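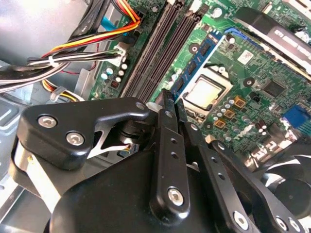

Wrist camera view over an open desktop case, with one memory module in place beside the processor socket.

Kimer Planner: Frequently Asked Questions

Last updated Tuesday, June 4, 2019

Kimer is the planning and perception package we maintain at Vullham for arms that work inside desktop computer cases. It takes wrist camera images, finds the parts it knows, and plans short moves to reach them without touching anything else. The questions below come from the support inbox and from people setting up the package for the first time. For installation steps, see the Getting Started page.

General

What does Kimer do, and what does it leave to me?

Kimer handles part detection, pose estimates, collision checking and the last stretch of motion toward a part. It does not run your arm's servo loop, and it does not decide the order of a job. Most users write the job order as a task file and let Kimer fill in the motion for each step.

Do I need the Hartono driver?

Only if you want force readings during insertion. The planner works with any arm that accepts joint trajectories. Hartono is our driver layer and it passes gripper force to the planner while a move is running. Without it, contact steps are refused at load time and you will see the message "no force source".

Which operating systems are supported?

Linux only. The viewer can be built on a Mac, but we don't test it there and can't help much if it breaks.

Can I run it without a robot?

Yes. Start with the replay flag and point it at a recorded session. Perception and planning run as usual and the trajectories go to the viewer. This is the best way to tune detection settings, and you can do it at your desk.

Camera and perception

The gripper covers a big part of my camera image. Is that a problem?

No. With a camera at the wrist, the finger links and the gripper housing always take up part of the image. In the picture at the top of this page they fill most of the lower half. Kimer uses a self mask to ignore those pixels. The mask is drawn from the gripper model and the current finger opening, so it has to be given the right model. If you change fingers, screws with tall heads or cable brackets, run the mask tool again.

Why does it report the fan as a moving obstacle when the fan is off?

Fan blades catch light, and the highlights shift as the wrist moves. Older versions read that as motion. Update to the current release, or set the fan class to static in the parts file if your machines are always powered down on the bench.

How are cables handled?

Cables are treated as soft obstacles. A bundle of power supply wires gets a padded volume around it, and the planner stays out of that volume unless the step says it may push. The default padding is 5 mm. Loose single wires are harder. Thin dark wires over a dark drive cage are missed often enough that we suggest tying them back before the job starts.

It sees the memory module but not the empty slots next to it. What should I check?

Check exposure first. Empty black slots have very little contrast, and bare sheet metal in the same view will pull auto exposure down. Fix the exposure by hand, or turn on the region meter and place it over the board. If that doesn't help, check that the slot class is listed in the parts file. It was left out of the sample file until February, so many older setups don't have it.

Does it read labels or printed text?

No. Lettering on shrouds and small stickers is ignored. Board type comes from the task file. If you load the wrong board type, slot positions will usually fail the layout check and the job will stop before the first move.

Does the shiny metal on top of the processor cause trouble?

It can. A bare heat spreader reflects the lamp, and the depth estimate over it will have holes. Kimer fits a flat plane from the socket rim and ignores depth inside it. Leave that option on. A diffuse lamp also helps.

Planning and motion

Why does the arm stop above the board and wait?

This is the hover check. Before any move below the top edge of the case, the planner takes a fresh image and compares it with the one the plan was made from. If they differ too much, it plans again. You can turn the check off in simulation but not on hardware.

How long should planning take?

On our bench computer, a plan from hover to a memory slot takes 180 milliseconds. If yours takes several seconds, the case mesh is probably too fine. Run the mesh tool with the coarse setting and try again.

What does error 1245 mean?

The planner found a path for the fingertips but not for the gripper body. It comes up a lot near the drive cage and the case walls, where the housing is wider than the gap the fingers fit through. Try another approach angle in the task file. Shorter steps won't fix it.

Can I change the approach direction for one part only?

Yes. Add an approach line under that part. It overrides the global setting for that step and goes back to normal after.

How fast can I run it?

The limit below the case edge is 100 mm per second. Contact steps run much slower and are set by the force limit. Above the case, your arm's own limits apply.

Logs and tools

Where are the logs?

In the session folder, one file per run. Images are saved only when a plan fails or a hover check trips. Set save to all if you want every image, and keep an eye on the disk.

What is Mideneck?

Mideneck is the log viewer. It shows the wrist image, the self mask and the planned path on one timeline. It opens sessions from every Kimer release, but sessions recorded before the slot class was added will show slots as unknown.

What should I send with a bug report?

The session folder, your parts file, your task file and the gripper model. Please don't send screenshots of the viewer in place of the session, as we can't replay those.

Can I use my own detector?

Yes. Write a node that publishes part poses in the format on the Interfaces page, and set detector to external. The self mask is still published, so your node can use it too.

Related pages: Getting Started, Parts File Reference, Interfaces, Release Notes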